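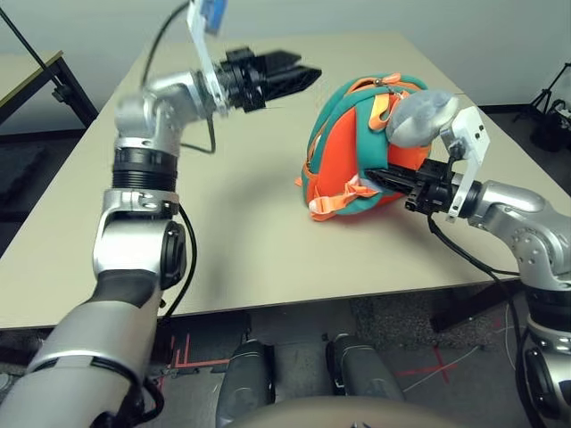 Pleltum Bag Repair Kit: Review After One School Year

The Pleltum kit is a zippered pouch of parts and hand tools for fixing backpacks, duffels, and soft luggage. I bought mine in July, when three bags in our house had something wrong with them and I didn't want to replace any of them. It has been in a kitchen drawer ever since and has come out more often than I expected.

I paid full price. I sew a little, mostly hems and buttons, and I had never replaced a zipper slider before this.

What you get

The kit has zipper sliders in the most common coil and molded sizes, a bag of metal stops, small end-cutting pliers, a sewing awl with a bobbin in the handle, spare needles, a spool of waxed thread, side-release buckles, ladder-lock buckles, a roll of nylon webbing, some patch fabric with adhesive backing, and a seam ripper. There is also a fold-out instruction sheet.

Everything fits in the pouch when it is new. After you cut into the webbing and unwrap the patches it gets harder to close. I moved the webbing out and keep it rolled with a rubber band.

The pliers are better than I thought they would be. The jaws meet evenly and they will pull an old stop off without chewing up the tape underneath. The seam ripper is the weakest tool in the kit. The point is dull and the cap falls off. I use my own.

Zippers

Most people will buy this kit for the zippers, so I spent the most time on that part.

The first job was an orange and teal backpack that belongs to my daughter. The main zipper would close and then open up again behind the slider. The teeth were fine. A worn slider spreads open slightly at the back and stops pressing the two sides together, and a new one usually solves it.

You take off the stop at one end, run the old slider off, feed both sides of the zipper into the new one, and put on a new stop. The instruction sheet explains this well enough in words, but the drawing shows the slider from above only. You need to see it from the back end to understand which side the tape goes in. I got it wrong and had to take it off and do it over. Once I had the idea, the next zipper took me far less time.

Check the number stamped on the back of your old slider before you start. The kit has sizes 3 and 5 in coil, along with larger molded ones. Most school bags use one of these, but I have an older Rindar duffel with an in-between size that nothing in the kit would fit. That is not really Pleltum's fault, though the package says "fits all bags," and it doesn't.

The pulls on the sliders are plain and a bit short. Small children may have trouble gripping them with gloves on. I tied a loop of cord to one of ours.

The sewing awl

If you haven't used one, a sewing awl makes a lockstitch by hand. You push the needle through, back it up slightly so a loop forms, pass the loose end of the thread through the loop, and pull. It is slow, and the stitches come out strong.

The Pleltum awl has a wood handle and a small chuck that holds the needle. The chuck needs to be tightened with the pliers. Finger-tight is not enough, and the needle will turn in the middle of a stitch. The sheet does not mention this.

I used the awl to reattach a shoulder strap that had torn out at the top seam on my husband's work bag. The job meant going through two layers of webbing, the back panel, and the binding. The curved needle would not do it. The straight one would, with some force and a thimble. There is no thimble in the kit, and I think there should be one. Put a piece of scrap wood or an old cutting board behind your work.

That strap has been carrying a laptop and lunch every workday and the stitches have not moved. They are not pretty. The thread comes in black and a light tan, and neither one matched the bag.

The thread is good. It is thick, well waxed, and does not fray at the needle eye. I have used most of the spool and will have to buy more. Pleltum sells refills, but any waxed thread of the same weight will work.

Buckles and webbing

The buckles are ordinary plastic. They click firmly and hold adjustment. I replaced the chest strap buckle on a hiking pack, which took only a few minutes, and the waist buckle on the same pack, where I found the kit's buckle was narrower than the original. It works, but the strap bunches a little on its way through.

If you are replacing only one half of a buckle, don't expect it to click into the half you already have. Brands vary more than you would guess. Replace both halves.

The webbing is the stiff kind at first and softens with handling. Melt the cut ends with a lighter or they will come apart. The sheet does say this, in bold, and I'm glad it does.

Patches

I would not buy the kit for the patches. The adhesive is fine on flat nylon and poor on anything with a coating or a curve. I put one on the bottom corner of a duffel and it started lifting at the edge within a month. I sewed around it with the awl and now it stays. On a flat pocket the patch held with no sewing at all.

Round the corners of the patch with scissors before you stick it down. Square corners catch on things and peel first.

Compared with other options

Before I bought this I looked at two other routes.

The first was a repair shop. Subramaniam, the shoe and luggage place near us, does very good work, and I still send them anything with a leather handle or a wheel. For a basic slider, though, they had a long wait in late summer with everyone bringing in school bags at once. If you only have one bag to fix and you don't enjoy this sort of work, take it to a shop. You will come out even on money and save yourself a frustrating evening.

The second was the Endale kit, which my neighbor Bláthnaid Duggan has and let me try. It costs less. The sliders are good quality, and its instruction booklet is far better than Pleltum's, with clear drawings of the slider from every side. It has no awl, only a set of heavy needles, and no pliers. If you already own end cutters and your problem is only zippers, the Endale kit is the one to get. If you need to sew through webbing, you'll want the awl.

Bláthnaid has now borrowed my pliers enough times that she bought a pair at the hardware store. They work the same.

Things I would change

Better drawings on the sheet. A sharper seam ripper. A thimble. A few more of the size 5 sliders and fewer of the large ones, which I haven't touched. The pouch should also be a bit bigger, and its own zipper is rather flimsy for a company that sells zipper parts.

I would also like the small parts bags to be labeled. The stops come in two sizes that look nearly alike, and I have crimped the wrong one on more than once. I wrote on the bags with a marker.

A few notes if you buy it

Wash and dry the bag before you work on it. Crumbs and sand in the zipper track will wear out a new slider quickly. An old toothbrush does the job.

Work in good light with the bag stuffed. I put a towel or a pillow inside so the panel stays flat and I don't sew the front to the back.

Check the lining before you start a seam. On many school bags the lining is caught in the same seam as the strap, and you'll need to open it from the inside and close it again afterward. Plan extra time for that.

Save old bags that are past fixing. I cut the sliders, buckles, and D-rings off one before throwing it out, and two of the buckles have already been used.

Rating

4 out of 5. I took off a point for the instruction sheet and the patches. The tools and thread are worth having, and the sliders have all held up through daily use. I would buy it again, and I have ordered a refill pack of sliders and another spool of thread in black.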